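Teleoperated Demonstration: Placing Mugs on Coasters

Trodside Learning Laboratory, Operator Procedures
Prepared by Dörte Thiele and Davoud Esfahani. Revised November.

Scope

This procedure applies to operators recording two-arm tabletop demonstrations by remote control at the Trodside stations. It covers the mug and coaster task. Operators who have not completed the introductory session with Fouzia Niazi should do so before booking a station.

The task is simple to state: each mug starts on the tray and finishes upright on a coaster. The quality of the recorded set depends on how consistently the operator carries it out, and most rejected episodes are lost to hesitation or to a late change of mind about which arm should act.

Before the session

1. Sign in at the station terminal and select the task name from the list. Do not type a new name. Misspelled task names were the largest single source of lost work in the Ledesma set.
2. Confirm that both follower arms have power and that the emergency stop is released.
3. Run the homing routine from the Nokier console. Keep hands outside the enclosure until the console reports that both arms are ready.
4. Open and close each gripper fully, twice, using the leader handles. If either gripper lags behind the handle, stop and report the station.
5. Check the wrist camera views on the monitor. Wipe a lens only with the cloth kept in the station drawer.

Setting the table

Place the tray near the front edge, centered between the arm bases, so that both arms can reach it. Spread the coasters across the rear of the table. They need not form a straight line, and their order should change between episodes. Leave enough space for a gripper to open between neighboring coasters.

Turn the mug handles to different angles. A set in which every handle faces the same way teaches the policy very little about grasping. Unrelated objects may remain on the table provided they do not block the path from tray to coaster.

Recording an episode

1. Bring both arms to the start pose and press the left pedal. A tone confirms that recording has begun.
2. Choose the arm nearer to the target coaster. Leave the other arm raised and still.
3. Approach the mug from above with the gripper open. Grasp the rim with one finger inside and one outside, or close on the handle if it is within easy reach.
4. Lift straight up until the base of the mug clears the tray lip, then travel toward the coaster at an even speed.
5. Lower the mug until it rests flat. Open the gripper fully before withdrawing upward.
6. Continue until the tray is clear. Return both arms to the start pose and press the right pedal.

If a mug tips or slides off its coaster, one correction is permitted within the same episode. A second error ends the episode, and it should be marked as failed before the table is reset. Failed episodes are kept.

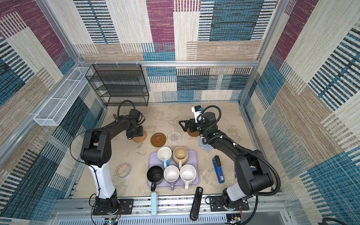 May a coaster be moved by the gripper during an episode?

Coasters should stay where they were set before recording began. If one shifts by accident while a mug is being lowered, finish the placement at the new position and add a note to the episode.

Session length and targets

Each operator records for no more than 2 hours in a session, with a break of 15 minutes at the midpoint. The usual target is 32 accepted episodes per session. The full set closes at 300, after which Toon Van Rooij will release it to the training group.

Review

Josefien Cuypers reviews recordings each Thursday using the Tremard viewer. Operators are asked to replay their own first and last episodes before leaving and to check for the following:

Pauses in mid-air during transport
Both arms moving when only one is needed
Grippers withdrawn before they are fully open
Missing or frozen wrist camera views

Notes should be short and factual. Write "left gripper slipped on handle" in place of "bad grasp." Questions about rejected episodes should be sent to the reviewer with the episode identifier in the subject line.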